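Home | Files | Budget notes | Purchasing | Contact

Print this page | E-mail this page

# Disassembly cell: equipment plan and data card

Maintained by Bezawit Admasu, Hemenley site. Last revised 17 February 2021.

## What is in this folder

- `equipment.csv` — one row per item, with supplier, price, lead time and status
- `runs.csv` — one row per trial, with task name, start time and result
- `spares.csv` — parts we expect to wear out in the first year
- `quotes/` — supplier quotes as received, not edited

Prices are in US dollars before tax. Freight is in its own column. Leave a cell blank if you do not have a written quote for it.

## Scope

The cell takes apart used desktop computers. The first-year tasks are drives, memory and power supplies. Clellham wants a second cell of the same kind, and this plan is meant to be copied for that order. `runs.csv` holds 3,709 trials, of which 229 were stopped by the operator. Stopped trials stay in the file with the result `stopped`.

Drive handling sets the gripper requirement. A two-finger gripper has to hold a 3.5-inch drive in its caddy and still fit between the bay cage and the cables.

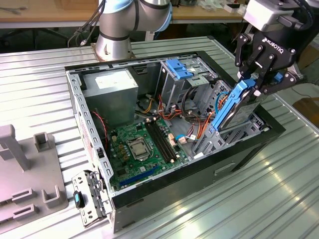
Drive task: gripper holding a blue caddy at the lower drive bay, tower on its side, side panel off.

## Budget lines

The arm and gripper are quoted together by Boateng. Patel quoted the table and the fixtures separately, and the fixture price drops at 300 pieces, far more than we need. We will print our own and buy only the table.

Set aside $500 per cell for fingertips and pads. That figure came in at roughly half of what we spent at Hemenley, but the early months included a lot of setup damage. Review it in September.

Not yet priced:

- cable guides for the arm
- a second set of fixtures for small cases
- floor anchors, if Clellham does not already have them

## Known gaps

Lead times before the first order were not recorded. Some rows in `equipment.csv` list the gripper and its coupling as one item, others as two — check the notes column before adding up totals.

Contact: Bezawit Admasu, Hemenley | Copyright 2021 Hemenley | Back to top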